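4. Getting the table and the grippers ready

I wrote the first version of this section for myself, on the back of a delivery note, and it has grown a bit since then. It covers the folding table at Starnham and the pair of hand-held grippers that go with it. If you're after charging or the software side, that's sections 2 and 6. I'm assuming you've already unpacked everything and that both grippers switch on.

Set aside 22 minutes the first time. You'll get quicker!

4.1 Laying the sheet

1. Clear the table completely, mugs and all, and wipe it down.

2. Lay the sage-green sheet so it covers the whole top. Let it hang over a little at the edge where you stand and tuck the far side under.

3. Smooth it from the middle outwards with the flat of your hand. Soft wrinkles are fine and I've long given up chasing them. What you don't want is a proper ridge, the sort that a fingertip catches on.

Note: wash the sheet on its own, at a low temperature. Florêncio Morais once put it in with a set of new towels and we were picking fluff out of the finger joints for days.

4.2 Checking the grippers

Do these with the gripper in your hand and well away from the cloth.

1. Read the yellow label on the side and write what it says in the log, left hand first, then right. If a label is peeling, replace it now. I use the Texier ones from the second drawer, they hold up better than the paper kind.

2. Squeeze the handle slowly, all the way in, and let it out again. The black fingers should meet evenly along their length. If they touch at the tips first, go to 4.4.

3. Look at the LED strip. We want steady green on both sides before anybody touches a garment. Blinking green means it's still starting up, so give it 36 seconds and look again.

4. Turn the gripper over and check that nothing is loose. I give each cap a gentle twist with finger and thumb — gentle, please, they're only meant to be finger tight.

Caution: keep your other hand away from the fingers while you squeeze. They won't do you serious harm, but they do pinch, and I have said some unrepeatable things in front of visitors.

4.3 First go with a garment

Start with something soft and knitted. Shirts with stiff collars are a pain for beginners, and anything slippery will put you in a bad mood before lunch.

1. Drop the garment on the sheet near your side of the table. Don't arrange it. A bit of a heap is what we're after, with the sleeves wherever they land.

2. Bring both grippers in low, one from each side, with the fingers pointing in towards the cloth.
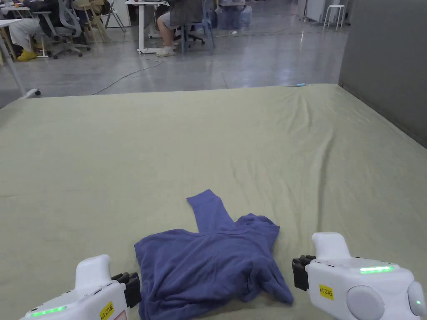 Fig. 4-1. Both grippers at the garment, LED strips green.

3. Pick a loose edge or a cuff with one hand and close on it. Take up a small pinch of fabric. If you grab a great fistful you'll drag the whole lot along with you.

4. Lift just clear of the sheet, then bring the other hand across and find a second edge. Pull the two gently apart until the body opens out.

5. Lay it down, let go with both hands, and check how it's sitting before you carry on to the folds in section 5.

Note: if the sheet travels with the garment, you're pressing too hard. Lift your wrists a touch and try again.

4.4 When the fingers don't meet properly

This is the repair you'll do most often, and it isn't hard once you've done it twice.

1. Switch the gripper off and wait for the strip to go dark.

2. Brush out the finger joints with the soft brush. Knitwear sheds like mad, and half the time this is all it needs.

3. Try the squeeze again. Still uneven? Loosen the small screw at the base of the finger by half a turn, close the fingers by hand until they line up, and tighten it again.

4. Switch on, wait for steady green, and repeat step 2 of 4.2.

If that doesn't cure it, change the finger pads. The Trokau part is number 547 and the spares live in the tin with the brush. Change both pads on a gripper together. Clementina Seixas keeps the list of what's been fitted, so leave her a note with the label details and how many pads are left.

4.5 Putting things away

Switch off both grippers, brush them down, and put them back in the Dramuvov case with the fingers slightly open. Fold the sheet loosely over the end of the table. Garments go back in the bag inside out or right side out, I really don't mind which.

Section last changed August 7, 2025. The pad number in 4.4 is the new one, so please cross out the old one if you're working from a printed copy.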